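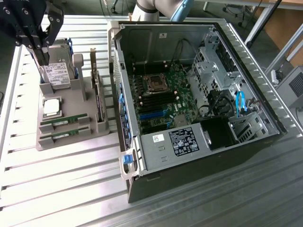

Notes – intervention de samedi, créneau de 20 min. Ne pas lire, parler !

1. Démarrer direct
Bonjour, merci à Anjani Oei pour l'invitation. Gistmont, atelier de remontage de PC. 736 tours sur le dernier trimestre. Avant : tout à la main, tournevis, dos cassé.

2. Le poste
Le support d'abord. Chaque pièce a sa place, toujours la même. C'est Tala qui l'a redessiné, 13 versions (laisser rire). Insister – le gros du boulot c'est la préparation, pas le bras. 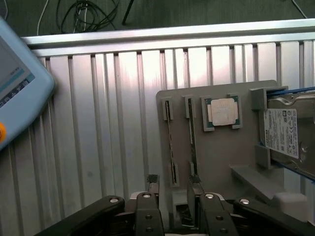
Le support vu côté pince : barrettes mémoire, processeur, disque dur.

3. Ce qui change pour les gens
– Moins de gestes répétés. Plus de contrôle, plus de réglages
– Larasati : monteuse avant, maintenant elle écrit les séquences. Formation 70 heures, payées, sur le temps de travail. Le redire
– Amirul a préféré passer aux tests. Ok aussi
– Perte : on discute moins à l'établi. Remonté en réunion, pas reglé 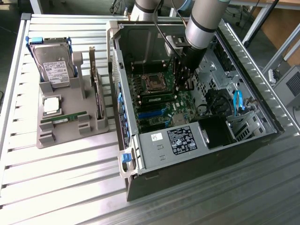

4. Ce qui coince encore
Les câbles. Barrettes : tolérance très faible. Qui arrête le bras, qui decide ? Chez nous l'opérateur, sans demander au chef.

5. Questions
Si on demande pour les postes supprimés : zéro licenciement, deux départs non remplacés. Le dire clairement. Contact de Sekar Ong au tableau.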